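Nillstead Community Help
Home > Cleaning and Care > Tables and Work Surfaces

Coffee spills on a shared white table: recommended procedure?

Posted by Mbali Ngcobo
Mar 11, 2024

I am responsible for the upkeep of a shared workroom at Lekota. In February the room received a new table with a smooth white top. Drinks are permitted in the room, and small coffee spills have become a regular matter. I have been asked to prepare a short written procedure that any person using the room can follow, and I would be grateful for guidance before it is posted on the wall.

At present we keep two items for this purpose: paper towels and a microfiber cloth. The paper towels are quilted and hold together reasonably well when wet.
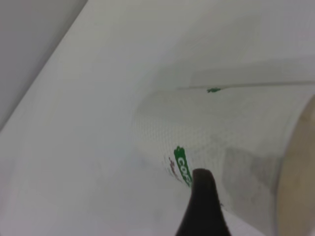 Paper towels kept for spills in the workroom.

My difficulty is that people do not agree on which of the two should be used first. Some users wipe at once with the cloth, which is then left damp and stained for the next person. Others use only paper, and a dull film remains after the table has dried. I have also found pale brown rings in the mornings, and these do not come away with dry paper.

I would appreciate answers to the following points. Should paper or cloth be used first? Is plain water sufficient, or is a cleaning product required? How should a ring that has dried overnight be treated? The maker's care sheet for the table has unfortunately been mislaid, and I do not know what the top is made of. I would therefore prefer to avoid anything abrasive.

Posted by Nhàn Từ

I supervise cleaning for the offices at Hindo, where we have had white tables for several years. The procedure below is the one given to our staff, with small changes to suit your room.

Before anything is wiped, the cup should be set upright and moved well away from the spill. An empty cup should go directly into the trash. Many of the rings reported to us come from a used cup that has been put back down on a clean table with coffee still on its base.
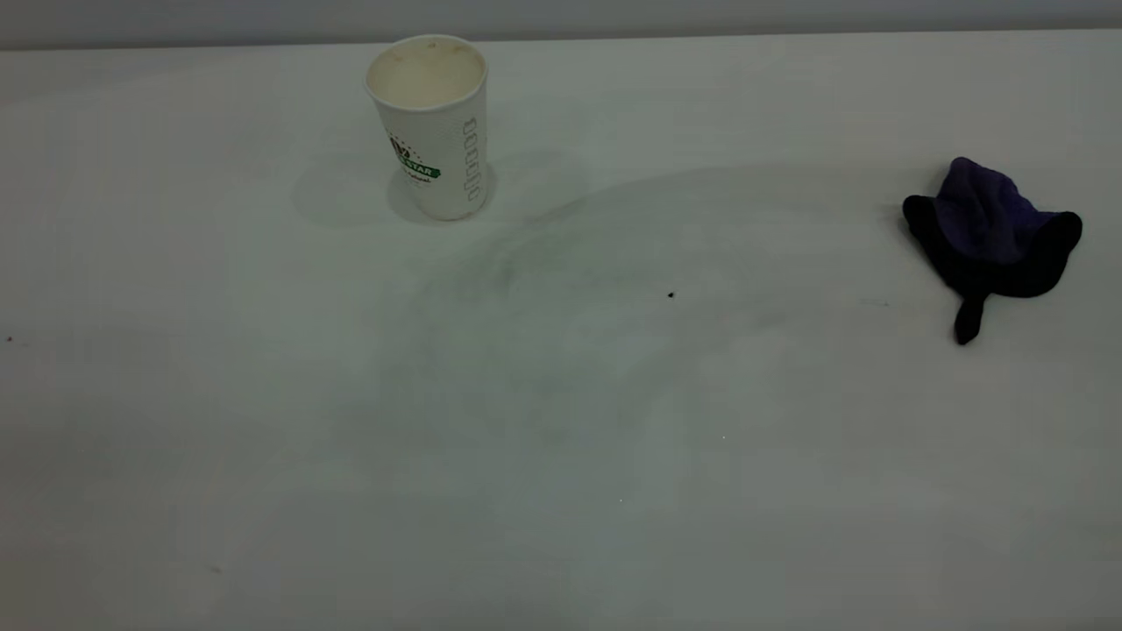 Papers, chargers and other personal items should be moved as well, so that the whole area can be reached without working around them.

Next, lay a folded paper towel over the liquid and press down. Do not rub at this stage. Rubbing moves the coffee outward and leaves a larger area to clean. Replace the paper when it is soaked and continue until a fresh piece comes up clean.

The cloth is used after the paper. Dampen it with warm water, add one drop of dish soap, and wipe from the outside of the spill toward the middle. Wipe again with plain water to remove the soap, then dry the surface with clean paper. The dull film you describe may well be dried coffee or soap that was never rinsed away.

For a dried ring, place a wet paper towel over the mark and leave it for 60 seconds. The ring should then be soft enough to wipe off with the damp cloth. If it is not, repeat the step. I would not advise scouring powder or the rough side of a sponge on a surface whose material is unknown.
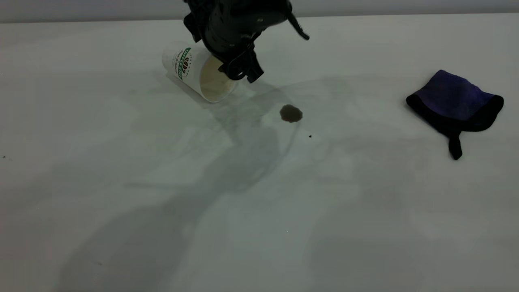

With regard to the area to be cleaned, your procedure should ask users to look at the table from a low angle before they begin. Coffee with milk or sugar in it can leave a sticky patch well beyond the visible stain. On a white top the eye goes to the small brown puddle, while the thin film spread out between it and the mouth of the cup is easily missed, as is a single drop lying a little farther off. All of this should be treated as one spill. A purple cloth such as the one folded at the right side of the table is suitable for the second wipe, but a dark cloth does not show coffee readily and should be washed on a schedule, whether or not it appears soiled. We issue two cloths to each room so that one is always clean. Fabric softener should not be used when washing microfiber, as it reduces absorbency.

Posted by Jivby Facilities Desk

We use baby wipes. They are satisfactory for small spills, although they sometimes leave streaks. Coasters would also be worth considering.

Posted by Mbali Ngcobo

Thank you both. I will adopt the order given by Nhàn Từ, with paper first and the cloth second, and I have requested another cloth for the room. The wet towel method was tried this afternoon on an old ring near the window end of the table. It required two applications, and the mark has been removed. Coasters have been proposed here before and were not well received, but I will raise the matter again when the procedure is posted.

Is there a preferred way to dry the cloth between uses? The room has no rail or hook at present.

Posted by Nhàn Texts at Hindo may be followed here also: rinse the cloth, wring it out, and hang it fully open. An adhesive hook on the side of a cabinet is sufficient. A cloth that is folded while damp will develop an odor and should be washed before it is used again.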